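Updated 05/09/2022

## Laundry folding at Patstead: common questions

**What do you fold on?**

A plain white table, cleared before each load. Dark things show their edges well against it.

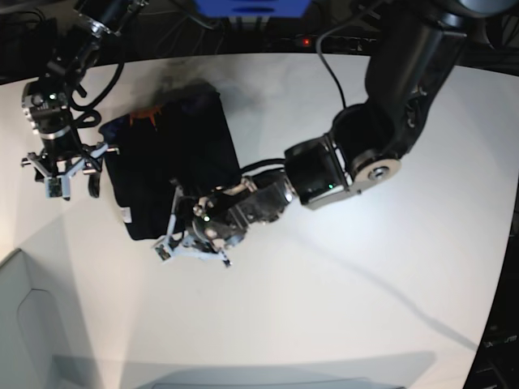 We take shirts, trousers, towels and bed linen. Coats go to our Narnside counter, where Rosalía Paredes looks after hanging items.

**My navy things come back with creases. Why?**

Usually they sat in the bag too long. Smooth the cloth by hand from the middle out, then fold – pulling at the corners only moves the wrinkle.

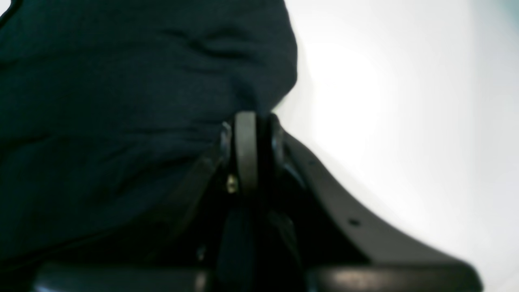 *Dark navy fabric with a raised crease.*

**Do you sort by colour?**

Yes, into 2 piles, lights and darks. Please tell us if something is new and might run.
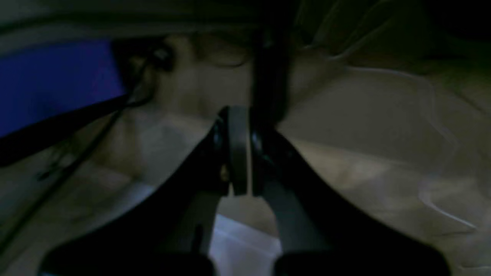
Sheets are priced by the piece and folded last. Fitted ones take longer. Crumpled beige cloth with soft ridges all over will need a shake and a flat surface before anyone looks for the corners. Ask Julián Sotomayor if you want them rolled.

**Is there a limit per bag?**

The limit is 19 pieces. Socks count as a pair.

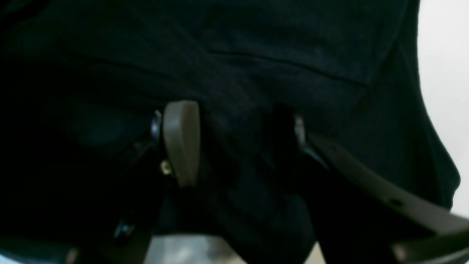 **How long do you keep uncollected bags?**

We keep them until the end of the following month, so a bag left in July is held through August.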